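**March, paper marbling bench, 9:40 am**

Best morning on the tray so far! Yesterday's size (carrageenan, Boutros jar, batch 3909) sat overnight under newspaper and the bubbles are all gone. I skimmed it twice with strips of newsprint and the surface went glassy. First drop of indigo opened to the width of my palm and stayed there.

Recipe as mixed: one level spoon to 700 ml of distilled water, blender on low, then left alone. Shengli wants it thinner for combed patterns. I'd like to try that, but in a separate tray so we can compare.

Colors today:

- indigo: spreads beautifully, one drop of gall only
- ochre: sinks unless it goes down first
- Vorari red: gritty, needs another hour of mulling
- white: pushes everything else into thin lines, love it

Sheet 759 is the keeper. Ochre first, then a light spatter of brown, then a lot of clear gall water flicked from the broom-straw brush. The color got squeezed into veins and the pale areas opened right up — exactly what Mieke has been after for her endpapers. No combing at all. I laid the paper down corner to corner and still got one air pocket near the fold, so slower next time.

Alum: Majdi's two sheets from the old bottle washed off in the rinse. Pigment just slid into the sink. Fresh alum held. Dumped the old bottle and relabeled the shelf.

To do: mull the red, cut more Luneck stock (grain long), ask Anayeli if she can spare the wide comb.

Next batch should go even quieter, with most of the sheet left nearly white and the ochre and brown thinned until they barely register. The white marble counter is the target, faint beige and brown veining with long calm stretches between. I also want the sample cards standing on edge to dry, and thin upright dividers in parallel rows like the wooden dish rack's would suit them. Impi has slat offcuts, so I'll mock one up after lunch.
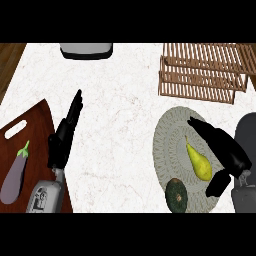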